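October, started 8.15

Glue-up tests, continued. This carries on from the last two entries on the hide glue and the bottled liquid glue. The question is the same as before: which one do we use for the loose chair joints on the Vonholm set, and how long do we need to leave the clamps on before a joint can be handled.

Test pieces are beech offcuts from the Prasard job, cut to the same width and planed the day before. I left them in the bench room overnight so they would be at room temperature. Six pairs for hide glue, six for liquid. One pair in the hide glue lot had a knot near the joint face, so I swapped it for a clean one out of the scrap bin. Grain direction is pencilled on every piece. Please don't sand the marks off, they are needed when the joints are broken.

Hide glue was soaked in cold water from last thing yesterday and warmed in the small pot. First batch too thick. It strung off the brush and had skinned over on the second pair before I had the clamp on. Thinned with warm water a little at a time until it ran off the brush in a steady line, and scraped the first two pairs clean and did them again. The second attempt went together properly with a thin bead of squeeze-out along both edges.

The bottled glue gives much more time. I could lay out all the pairs, brush them and go back to the first without hurrying. The smell is worse and it drips. Use the old newspaper under it, the brown paper sticks.

Clamping: hand tight and then a quarter turn. I know we said we would use the spring clamps so the pressure was the same each time, but four of them have lost their pads and they mark the beech. New pads are on the list.

Room was cold first thing and I put the heater on at the far end only. It warmed up by mid-morning. I should have written down the temperature at the start and didn't, so the first readings have a gap. The thermometer is back on its hook by the door.

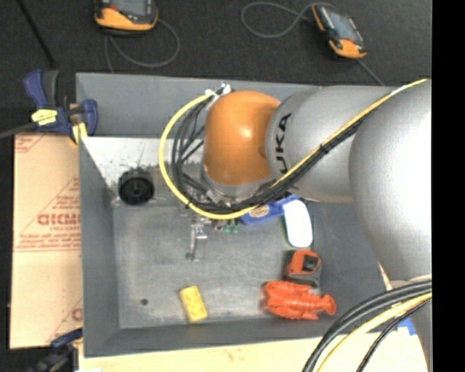 KUKA arm over the grey metal tray, yellow cable looped round the orange joint.

11.40. Took the clamps off one pair of each. Hide glue pair held when lifted by one end. Liquid glue pair slid under thumb pressure, so back in the clamp. I am not going to open another of that lot before the afternoon.

Cleaned up squeeze-out on the hide glue pairs with a damp rag, warm water. It came away easily where it was still like jelly and needed the scraper where it had gone hard. On the chairs this matters more, as the old finish on the rails will go cloudy if it gets wet for long. Try wringing the rag nearly dry, and keep a second dry one in the other hand.

14.30. Second pair of each out. Liquid glue now firm but the bead still dents with a fingernail. Hide glue bead is brittle at the edge.

Hung the first hide glue pair from the bracket with the bucket and added sand by the scoop. It took the full bucket and didn't move. That is as much as the bracket should carry, so the bucket test won't tell us where it fails. For the rest I will use the lever with the spring balance on the end, as we did for the Rullora stool. Written from memory, that joint was still sound at 900 on the balance, but the page is in the old book and I need to check it and the units before anyone relies on it.

One liquid pair was opened with a chisel out of curiosity. Bare patch in the middle the size of a thumbnail where the glue hadn't reached. My fault, brushed one face only. All the others had both faces done - I think. Mark that pair as spoiled and leave it out of the results.

Where this leaves the chairs: I lean towards hide glue for the seat rails and back legs. It was what came out of the old joints, and the next person can take it apart with heat and damp. The liquid may still be worth having for the corner blocks, where it is awkward to get everything closed up quickly. No decision until the lever test is done.

To do
- clamp pads
- find the Rullora page
- ask Alipour if they still sell the finer grade of hide glue, and the smallest bag
- leave remaining pairs clamped overnight, lever test after
- wash the pot, I left it soaking

17.05, heater off, pot unplugged.

Recent entries
Steaming out the Vonholm back legs
Hide glue, first soak times
Sharpening the long scraper
Prasard shelves: offcuts and what is left
Rullora stool, lever test

Workshop notebook | Contact the bench room | Back to top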